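Soft pads or stiff pads for a two-finger hand gripper?
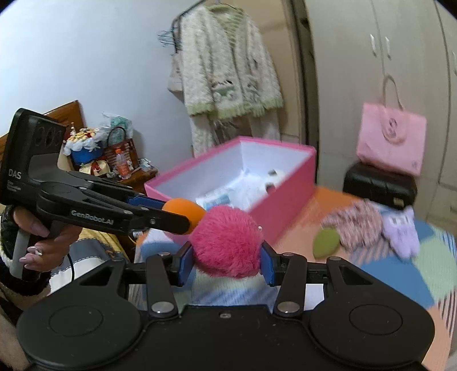 Pink pompom in one gripper, smooth orange ball or egg in the other, blue pads on both.

larkano_bench wrote:
I'm building a pair of hand-held grippers at home and can't settle on the pads. Mine are printed in TPU at 16% infill. They hold fluffy things well, but anything smooth and round creeps upwards when I squeeze. Has anyone got past this?

dollirness wrote:
Go softer. I dropped to 9% and the pad wraps round the ball a bit. Cost me one evening of printing.

Bondarchuk wrote:
I disagree. Softer pads hide a bad linkage. If the two tips aren't parallel when they meet, a ball will always ride up. Check the pivot pins for play first. Mine had loads.

dollirness wrote:
Pins were fine on mine and it still crept. It was the pads.

larkano_bench wrote:
There is a little play in the left finger, none in the right. I'll shim it before printing anything else.

A Rivera wrote:
Don't judge grip on a pompom. The fibres catch on any pad and you learn nothing. I use a 200 g bag of rice and a boiled egg. We did it that way at the Grandthorpe workshop in December and threw out half our pad designs.

Bondarchuk wrote:
Egg is a good test. Rice bag less so, it sags into whatever you give it.

larkano_bench wrote:
Shim is in. Creep is less but still there. Trying the softer print tonight.

Recent threads
Cheap bearings for finger joints
Servo hum at rest
Grandthorpe workshop: printer booking
TPU stringing, thread 2118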